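Folding dark stuff without the fluff

Quick one as I've a pile waiting. Dark cloths, navy tea towels, black T-shirts, all that. They show every bit of lint and you can't see the creases till it's too late.

What you need
A clear, pale surface. Table, worktop, old white sheet over the bed.
A lint roller or a damp rubber glove.
Good light, from the side if you can.

Wipe the surface first. Crumbs stick to dark cloth like mad. Then drop one peice down, just the one, don't tip the whole basket out.

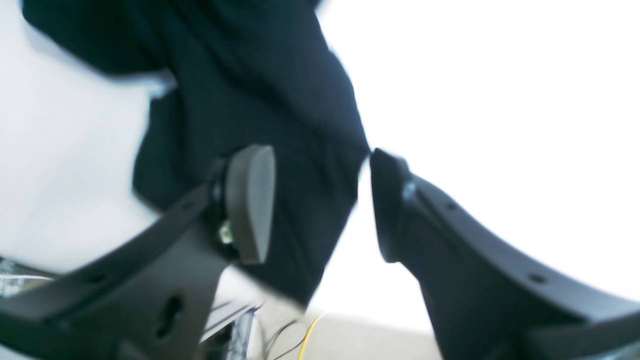
Posted by Zikance | 9/24/19 | Laundry, Dovthorpe house notes

Dark on white, so the outline is easy to read even when it's all in a heap. Look for the points. A point is usually a corner, or a fold pretending to be one. Pinch it and lift. If it's a corner you'll feel the hem on both sides.

Next:
Got one corner? Run your fingers along the edge to the next one. Don't let go of the first.
Hold both up, give it a shake. Two good ones.
Lay it flat, smooth from the middle out.
Roll for fluff now, before folding. Turn over, roll again.
Fold in half, edges together, then in half again. Big cloths can go up to 3 times, after that they just spring open.

Tilt your head and look across it for creases, looking straight down is no good with navy. Stubborn one? Flick of water, flat of your hand, leave it a bit.

Stack with the folded edge facing out. Darks together, well away from anything fluffy, towels espcially.

Socks next time. Probably January at this rate.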